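Home Songbooks My Library Orders Help Contact

Ticket: Bought songbook won't print, then wouldn't open on my tablet
Opened by: Hala Karam
Status: Solved

Hi there! I'm hoping somebody can help me before I lose my mind a little. I bought the Vavlow vocal selections book (the piano/vocal one, 36 songs, which is a great deal by the way) and the receipt came through right away. The email with the PDF link never did. I checked junk, I checked the old address I used to order with, I checked my husband's email in case I'd fat-fingered it at checkout. Nope.

So I went to My Library on the website, and there it was with a Download button. Great! I clicked it, and I got a file that says 2 pages. It's the cover and the page with the copyright stuff on it. No songs. I tried again in a different browser and got the same thing.

I play for a community choir and we start rehearsing in October, so I'm not in a panic yet, but I'd like to get my fingers around some of these accompaniments before then. The one in five flats is going to need all the time I can give it.

Update, same evening. I got a reply from Seok on the help desk (thank you, that was fast) asking me to sign out everywhere, sign back in and look for "Full Book" in the little menu next to the title. I hadn't even noticed there was a menu! It's three tiny dots and they only show up if your mouse is right on top of the cover. I picked Full Book and it started downloading something much bigger, so that looked promising.

It stopped at 70 percent. I left it alone through dinner and it was still sitting at 70 when I came back. Canceled it, started over, stopped at 70 again. 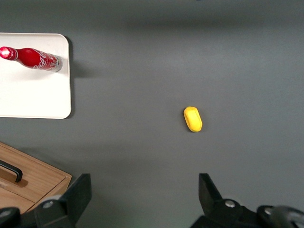 Next I tried it on the tablet, using the Fikau reader app, which is what I play from at rehearsals. The app said "This title is not available on this device." I've got four other books from you in that same app and they all open fine, so I don't think it's the tablet. I did restart it. I also took out the Bluetooth page-turn pedal, on the theory that you should unplug everything, and of course that made no difference at all.

Answers to the questions Seok sent me, so they're all in one place:

Account email: same one as on the ticket.
Order date: 2020-08-18.
App version: whatever the newest one is, I updated it this morning.
Other purchases affected: no, only this one. The Grekberg duets book downloads in a few seconds.
Storage on the tablet: plenty. I deleted a bunch of old choir recordings just to be sure.
Browser: tried both of the ones I have.

Another update. Okay, we're getting somewhere! Seok looked up the order and says my account had the sample edition and the full edition both attached to it, under the same title. I did download the free sample back in the spring, when I was deciding — it was the same cover and everything, so I forgot I ever had it. The website was handing me the sample when I hit Download, and the app was getting confused about which one I owned. Seok removed the sample from their end and asked me to do the following:

1. Sign out of the Fikau app.
2. Delete the gray, half-loaded copy of the book.
3. Sign back in and pull down on the library screen until it refreshes.
4. Tap the cover once and wait.

I did all of that and the book opened on the tablet, every song, with the table of contents working. I could have kissed it. The pedal turns the pages too.

The PDF on my computer still stalled, though. Seok said to turn off the "optimize for print" checkbox on the download page, and that did it. The whole thing came down in less than a minute. I printed the first song and the chord symbols are nice and clear above the staff, though the margins are a bit skimpy for three-hole punching. I used "fit to page" in the print window and got enough room that way.

Two small things for whoever reads these. The sample really ought to have the word SAMPLE on the cover, in big letters. And I never did get that original email, so if somebody could check on it I'd appreciate it, in case my next order does the same.

Last note from me: Seok resent the email and it showed up right away, with the correct link in it. My mail program had been bouncing anything with an attachment that size, and now they send me the link only. Fine to close this one. Thanks so much for sticking with me, I'm off to practice!

Hala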